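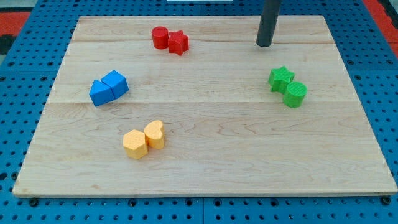 J'ai passé l'essentiel du mois de mai à trier les affaires de ma tante, et je peux maintenant l'affirmer : une vie humaine se compose à moitié de notices d'appareils disparus. Nous avons retrouvé celle d'une yaourtière en quatre langues. La yaourtière, elle, est partie avant l'euro.

Ma cousine Mylene Ignacio avait une méthode. Elle en avait lu une dans un livre, prêté par une collègue qui n'a jamais voulu le récupérer, ce qui aurait dû nous alerter. Il fallait tout ranger par catégories. Les papiers avec les papiers, le linge avec le linge, et ainsi de suite jusqu'à la paix intérieure. Au bout d'une matinée nous avions une catégorie « papiers », une catégorie « linge » et une catégorie « à voir », laquelle occupait le salon, le couloir et la baignoire.

Le problème du classement, c'est qu'il suppose que les objets sont une seule chose à la fois. Or où mettez-vous une boîte à biscuits qui contient des boutons, trois timbres et une dent de lait ? Mylene disait couture. Moi je disais archives. La dent est restée sur la table pendant qu'on déjeunait, et on a parlé d'autre chose.

Ma tante, elle, avait son système. Elle classait par provenance. Une étagère pour ce qui venait de Jullent, où elle avait passé ses étés, une autre pour ce que la voisine lui avait donné, un tiroir entier pour les choses « du temps du garage ». Dans ce tiroir, un tournevis, des rideaux et un très beau compotier. C'était parfaitement logique à condition d'être elle. Elle vous retrouvait n'importe quoi en une minute, en râlant.

Les bocaux ont été un moment difficile. Il y en avait 300, je le sais parce que Mylene les a comptés avant d'appeler la ressourcerie, qui a demandé un chiffre et qui, l'ayant obtenu, a demandé à réfléchir. Ils étaient lavés, sans étiquette, rangés par taille au cellier. Ma tante n'a jamais fait une confiture de sa vie. Elle se tenait prête.

J'ai gardé deux bocaux. Mylene en a pris davantage et refuse de dire combien.

Et puis il y a eu le carnet de comptes. Chaque dépense, chaque centime, dans une écriture à vous faire honte d'avoir tenu un stylo. La dernière page s'arrête sur un total de 1659 euros, souligné deux fois, sans un mot d'explication. On a cherché. Ce n'est ni le loyer, ni les impôts, ni la chaudière. Mylene penche pour une dette, moi pour une vengeance. Le carnet est allé dans « à voir ».

Depuis, je regarde mes propres placards d'un autre œil. J'ai ouvert samedi ou dimanche, je ne sais plus, le tiroir de la cuisine où je mets les câbles. J'y ai trouvé un chargeur, un second chargeur, une pile de statut incertain et la garantie d'un grille-pain Wutden que je n'ai aucun souvenir d'avoir possédé. J'ai refermé le tiroir.

La ressourcerie a rappelé. Ils prennent les bocaux, mais pas les couvercles.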